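Speaker notes: Replenishment and the empty peg
Store operations stream, session 2
Speaker: Ruth Lambert, Jandside
Updated 2026-02-01

Opening

Thank the organisers. Say who I am: fourteen years in store operations, the last five looking after replenishment for the Jandside gift and homewares stores. Say up front that this talk is about on-shelf availability, and that I won't be covering warehouse forecasting. Lorraine Haworth has that in the next session and does it better.

Ask for hands: who here runs a system that tells you what stock is in the building? Most hands will go up. Then ask who has one that tells you whether it's on the shelf. Wait. Move on whatever the answer is.

The problem

Our stock file at the Grendar store had 844 lines marked as in stock on the morning we did the first walk. We walked every bay with a handheld and a printed list. A good number of those lines were in the building and could not be bought. Some were in the back room in an unopened carton. Some were on a trolley. Some were on the wrong bay, under another product's ticket.

Explain the term we use, "in but off". The system says in, the shelf says off. No order is raised because the stock figure looks healthy. The sales figure goes to zero and the forecast slowly learns that customers don't want the product. After a few weeks the line is flagged for markdown.

Give the tea towel story if time allows. Slow seller by the report, two full cartons behind the staff fridge, sold through at full price once they were put out. Keep it under a minute.

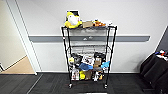
What we measured

Three numbers per store, per week. Keep it to these, people will ask for more.

First, off-shelf rate. Lines in stock by the file but not reachable by a customer, divided by all lines in stock. Count by walking. We sampled 400 lines a week per store, drawn at random the night before, so the team couldn't tidy for the count.

Second, hours from delivery to shelf. Clock starts when the driver's docket is signed and stops when the last carton of that delivery is opened and worked. We argued for a long time about whether to use the average. We use the slowest tenth, as the average hides the carton that sits there for nine days.

Third, touches. How many times a carton is picked up and put down before it is empty. Elsie Stockdale ran this one with a clicker and a clipboard and I'd recommend doing it exactly that way for the first fortnight.

Mention that none of this needed new software. The random draw was a spreadsheet.

What we found

Delivery size mattered less than we expected. The big drop days were worked properly because the roster was built for them. The trouble came from the small drops that arrived between them, a few cartons at a time, signed for by whoever was closest to the dock.

Mixed cartons were the worst by a long way. A carton with one product in it goes to one bay. A carton with eleven products in it goes to eleven bays, and the last three or four items get left on a trolley at the end of a shift. The following shift doesn't know what's been worked, so they start a new trolley.

Returns behaved the same way. Customer returns went back into the stock file at the counter the moment they were scanned, and physically got back to the floor when someone had a spare ten minutes.

Pause here for questions if the room looks restless. Otherwise straight on.

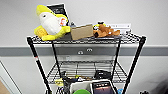 What we changed

One. A return is not available stock until it is scanned at the bay. Alfie Haslam in our systems team made this change and it took an afternoon. The stock file went down on the first day and two store managers rang me about it. The figure before had been wrong.

Two. Small drops get a named person and a finish time, written on the dock whiteboard. If they can't finish, they write what's left and where.

Three. We asked suppliers to sort mixed cartons by department. Cusen agreed straight away. Others wanted a handling fee, and we paid it for the twelve worst lines and left the rest.

Four. Any line with more than five units by the file and no sale in fourteen days prints on a morning check list. Capped at one page. Lorraine Cropper at the Dal Bello store wanted two pages and I said no. If the list is long it doesn't get done.

Results

Be careful with this slide. We changed four things over one quarter and can't separate them cleanly. What I'm comfortable saying is that off-shelf rate fell in every store that kept the morning list going, and didn't move much in the stores that dropped it after Christmas.

Labour hours stayed level. We recovered almost 1,000 units at Grendar that had been on their way to markdown. Don't quote a dollar figure, finance hasn't signed it off.

If asked about RFID: we looked at it, the tag cost doesn't work at our price points this year, happy to talk afterward.

If asked about theft: separate count, separate report. Some of what gets written off as theft is stock in the wrong place, but I don't have a figure for that yet.

Close

Suggest they try one walk before they go home. Fifty lines, one store, printed list, two people. It takes a morning. Contact details are on the last slide, and the blank count sheet is in the handouts folder.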